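4.3 Masking the bin, and why we stopped trusting depth

Our first perception stack was the one everybody starts with. We took the depth image, fit a plane to the bin floor, threw away everything within a small margin of that plane, and called whatever was left an object. It worked beautifully in a plastic tote. Then we switched to a metal bin and it fell over on the first afternoon.

The trouble is that bare metal gives you two kinds of bad depth at once. Shiny patches return nothing at all, so you get holes, and the creases where floor meets wall return points that float well above the real surface. Our plane fit happily treated those floating points as something to pick. Radomir Angelovski, who wrote the original filter, spent most of August tuning the margin, and every setting that got rid of the phantom objects also got rid of thin real ones. We kept a log of the grasps the planner proposed on bare metal during that stretch, and it came to 79 before we gave up on the idea.

So we turned the order around. In the current version (we call it Larnaline, after the branch it grew out of) the color image goes first. A segmentation network proposes masks, and depth is only consulted inside a mask, to pick an approach height and a tilt. If a mask has too few valid depth points, we don't reject it. We borrow the height of the bin floor from a stored model of the empty bin and let the arm come down slowly until the wrist force changes. That costs time on every such pick, but it's time we were spending on retries anyway.

The network was fine-tuned on 1,257 hand-labeled color images. Azra Papadopoulos and Maarten Segers did the labeling between them, and they had one long-running argument that shaped the results more than any choice of architecture: should a reflection belong to the object that makes it? Maarten said yes at first, on the grounds that the boundary is often too soft to draw. Azra said no, and she was right – a mask that swallows its own reflection drags the grasp center down toward the viewer, and with a small part that's enough to miss. We relabeled the first batch and never looked back.

Dark objects were the other headache. A glossy black surface gives us bad depth and not much texture, so both halves of the pipeline are weak in the same spot. We handle this with a second pass on a brightened copy of the image, merging masks that overlap by more than half. It's crude and we'd love to replace it.

Figure 3 has a fair sample of what the software faces: bright worn metal along the far side, a faint pink reflection under the red-orange part, and two black items that have little in common besides their color.
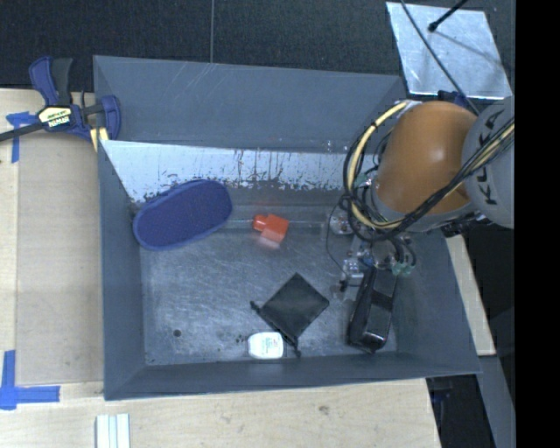
Figure 3. The arm reaching into the metal bin, with five objects inside. Scratches and scuffs on the floor are a common source of false edges.

The arm itself is a nuisance for segmentation too. Cables and hoses change shape as the wrist moves, so a mask rendered from the kinematic model alone leaves the loops uncovered. We pad the rendered mask generously on the hose side and accept that anything under the padding is invisible until the next view. Bořivoj Jireš tried learning the hose shape from joint angles, and his version is in the repository under Nkosi, but it drifted whenever a tie slipped and we don't use it in the experiments below.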